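Two-arm table cell, post-fault inspection
Checklist with comments, March
Cell: Lokwood bench, Kurkevano site
Task at time of fault: stamp and wipe, both arms live

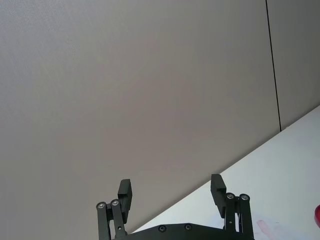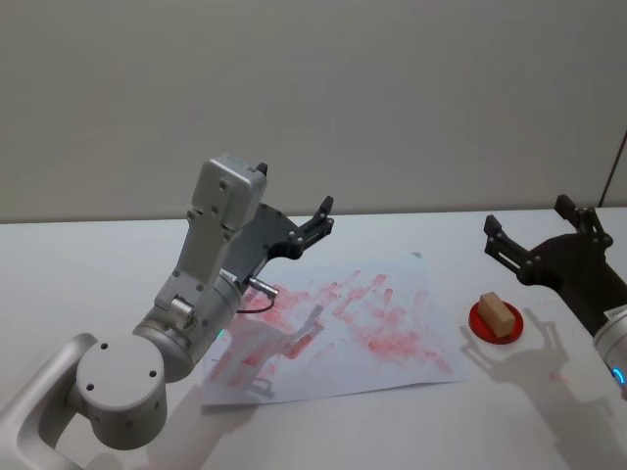 SECTION 1: WHAT HAPPENED

During the stamping task the left arm went into a protective stop with the gripper low over the table. The stop was cleared from the pendant and the program was resumed without anyone going through the restart steps. The left arm then finished its old move while the right arm started a new one. The grippers touched at low speed. No one was inside the marked area and no one was hurt.

The stop itself was correct. The resume was the fault. The items below were checked with the cell locked out, then again at reduced speed where noted.

Results are OK, FIX (corrected during the inspection), or OPEN.

SECTION 2: STOPS AND LOCKOUT

2.1 Emergency stop button, operator side. OK
Stops both arms. Button latches and has to be twisted to release.

2.2 Emergency stop button, rear. FIX
Stopped the left arm only. One channel to the right controller was landed on the wrong terminal after the controllers were swapped in the rack. Moved back and tested five times from each button. The swap was never written in the cell log, so the test that should have followed it was missed.

2.3 Pendant enable switch. OK
Releases on let-go and on full squeeze, both pendants.

2.4 Protective stop on one arm stops the other. OPEN
It does not. Each arm watches its own limits and the other keeps going until the shared program reaches its next wait. This is the main finding. Cemeck has been asked for the wiring note for linking the two safety outputs. Until that is in, see 7.1.

2.5 Lockout point reachable and labeled. OK
Label is fading. Still readable.

SECTION 3: ARMS AND MOUNTS

3.1 Base bolts, left and right. OK
Paint marks line up on all of them.

3.2 Joint play by hand, power off. OK
Nothing felt on either arm. The left wrist was gone over twice on account of the contact.

3.3 Home position after restart. FIX
Left arm came home slightly off its mark. Re-zeroed the last joint and ran home three times. It landed on the mark each time.

3.4 Status lights. OK
Light colors are set up differently on the two arms. In the second picture the left wrist has a green light and the right one a blue ring. Do not read one arm's color against the other arm's chart. The chart taped to the rack is for the left arm only, and a second one is needed.

3.5 Payload setting matches the tool fitted. FIX
Right arm was still set for the older, heavier tool. A wrong payload makes the contact limit less reliable. Corrected and saved.

SECTION 4: GRIPPERS

4.1 Finger pads seated, no cracks. OK
Pads removed, wiped and looked at under a lamp, then refitted.

4.2 Linkage pivots move freely. OK
Opened and closed each gripper 100 times with no part in it. No sticking and no change in sound.

4.3 Plate screws tight. FIX
One screw on the right gripper plate turned before reaching torque. Tightened and paint marked. Check again at the next inspection.

4.4 Grip force as written in the task sheet. OPEN
Sheet says 28 percent. The program had 90. The higher value came in with a test copy made for a different block and was carried over when the files were merged. Set back to 28 on both arms. Left open because there is still nothing to keep it from happening again.

4.5 Power loss behavior. OK
Fingers hold where they are. The part does not drop.

SECTION 5: CABLES

5.1 Gripper cable, strain relief. OK
No tension at the connector at full wrist turn, either direction.

5.2 Loop clearance. OPEN
The left cable hangs in a loop below the connector. It cleared everything at reduced speed but came close to the other gripper when both arms reached for the middle of the table. Needs a shorter loop or a clip. Do not tape it. Tape was tried on the Furtună cell and the cable came loose within one shift.

5.3 Cable jackets. OK
No cuts or flat spots found.

SECTION 6: TABLE AND MATERIALS

6.1 Table secured. OK
Does not shift when pushed from any side.

6.2 Color residue on the table. FIX
Wiped down. Residue gets on the finger pads and changes how the block sits in the grip. Wipe at the end of every run, and wipe the pads too.

6.3 Paper held in place. OPEN
The paper is laid on the table with nothing holding it. A sheet that lifts or wrinkles puts the surface higher than the program expects, and the downward move then ends in contact early. The stop record shows contact 11 mm above the taught height. Paper is the likely cause but this was not proven. Corner clips to be tried, low enough to stay out of the finger path.

6.4 Dish position. FIX
No mark on the table for the red dish. Outline drawn in pencil at the taught position. Put it back on the outline before each run.

6.5 Wall clearance. OK
Full reach toward the wall panels leaves enough room for a flat hand. Limit planes confirmed in both controllers.

SECTION 7: CONDITIONS FOR USE

7.1 One arm at a time until 2.4 is closed. The idle arm is parked at home with its drive off. Pausing its program is not enough.

7.2 Reduced speed only until 5.2 and 6.3 are closed.

7.3 After any protective stop:
Leave the program stopped.
Look at both arms, the paper and the block.
Jog the stopped arm straight up.
Send both arms home, left first.
Start the program from the top. Do not use resume.
Write the stop in the cell log with the time and the joint or axis shown on the pendant.

7.4 The resume button is now behind the supervisor password on both pendants. If the password is needed to get an arm off a person or a part, use the manual release and skip the pendant.

7.5 Program files are loaded from the Lokwood folder only. Test copies stay off the controllers.

SECTION 8: COMMENTS

The log for this cell has more than one gap besides the controller swap. A gripper was changed with no entry, and the payload error in 3.5 goes with it. Whoever changes a part writes it down before power goes back on.

The rear button had passed its last check, but that check was made before the swap. Stop buttons need a fresh test after any work in the rack, with both arms moving so that a dead channel shows up.

Open items: 2.4, 4.4, 5.2, 6.3
Recheck at next inspection: 4.3
Second light chart for the right arm: to be printed, see 3.4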